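Brolach lab teaches robot arms to sort cutlery from hand-held demonstrations

Brolach, July – A research team at the Ansari Laboratory has shown that a two-armed robot can learn to sort cutlery from demonstrations given entirely by people holding its grippers in their hands. The method, called Prulorton, needs no robot in the room while the teaching is going on. 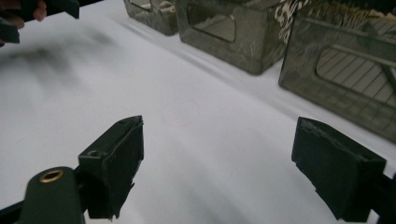

Ziad Tannous said the team had expected to need far more data, and that the first good runs on the arms had everybody out of their chairs. The final model was trained on some 16 hours of demonstrations, recorded by 11 people.

Cutlery is a lovely problem for a robot: thin, shiny, and often lying so close together that one piece hides part of the next.
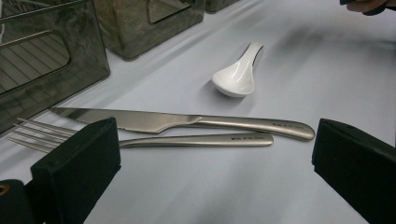
Karim Sabbagh added that knives and forks side by side were still the hardest case, and that he would like to see other groups try it with their own kitchen drawers.

How the teaching works

A demonstrator works at a table with a gripper in each hand, facing a row of open containers. The utensils are laid out afresh for every round, at new angles and sometimes crossing, so the model can't simply memorise where things are.
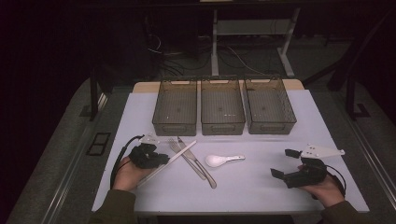

What the team found

Prulorton learns from the close-up gripper views and a wider view from head height together. Leaving out the wider view made the arms slower to choose a container – leaving out the close-ups made them miss thin handles altogether. Spoons went best of all, and the arms coped well with 2 designs they had never met in training.

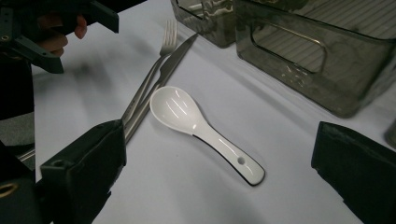

A white ceramic spoon between the fingers of a hand-held gripper. Photo: Ansari Laboratory

The work continues with partners at Brelow, where the next trials will add cups and small bowls.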